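Grirnum (student robotics competition)

Grirnum is a student robotics competition in which teams program a single robot arm to put together a small gear assembly on a tabletop. It is run by the Sikside technical college and is open to classes and after-school clubs.
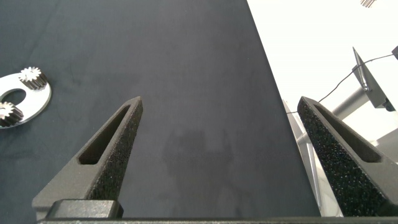
According to Paulauskas, the contest is harder on patience than on programming skill, and most teams would do better if they spent their first month on the gripper and left the code alone. Other coaches have disagreed, pointing out that several high-placing teams used the standard fingers without any changes.

Background

The competition grew out of an elective course in which students took apart gearboxes and wrote assembly instructions for them. When the college bought its first arm, the instructions were rewritten as robot programs, and the end-of-term exercise was opened to other schools. The name comes from the workshop building where the first rounds were held.

Early rounds used wooden pegs and blocks. Metal gears were brought in after teachers complained that the peg task could be solved by playing back a recorded motion. Meshing two gears calls for small corrections, because a tooth that lands on top of another tooth will not drop into place.

Format

Each team has between three and six members. A match consists of 2 runs, and the better one counts. Before each run the judges move the loose parts within a marked area, and the team may not touch the arm or the table after the start signal. Teams may stop a run early and keep the points earned up to that moment.

A perfect run is worth 100 points. Points are given for picking up a part, for placing it, and for a finished assembly that turns freely by hand. Points are taken off for dropped parts and for contact with the table hard enough to trigger the arm's safety stop. Ties are settled by the written log.

Equipment

All teams use the same model of arm, lent by the college for the season. Finger shape is left to the teams, within a size limit. Printed plastic fingers are the usual choice, and many teams line them with foam or rubber to get a better hold on smooth metal. Linings wear out and may be replaced between runs but not during one.

Control software is written by the students. A shared library called Stuvura handles basic motion and reading from the camera, and beginners are encouraged to start from it. Teams that write their own motion code must show it to the judges in advance. The library has its own manual, which runs to 61 pages and includes a chapter on calibrating the camera.

Season

Kits are handed out in early fall, and practice tables are open to visiting teams on school evenings. The qualifying round takes place in November. Entries for the final close on Tue 25 December, and the final is held at Sikside early in the new year.

Each team must also turn in a log of its work, including failed attempts. The logs are kept in the college library, where later teams can read them. The collection holds roughly 1333 recorded attempts, the majority of them from the gear task.

Reception

Teachers have generally praised the log requirement, and some use past entries in class. The main criticism concerns access to the arms. Clubs far from Sikside get fewer hours of practice, and a proposal to let them take part by remote connection has been discussed several times without a decision. A simulator for the gear task is available with Stuvura, although it does not model slipping parts well.

See also

Planetary gear
Robot end effector
Educational robotics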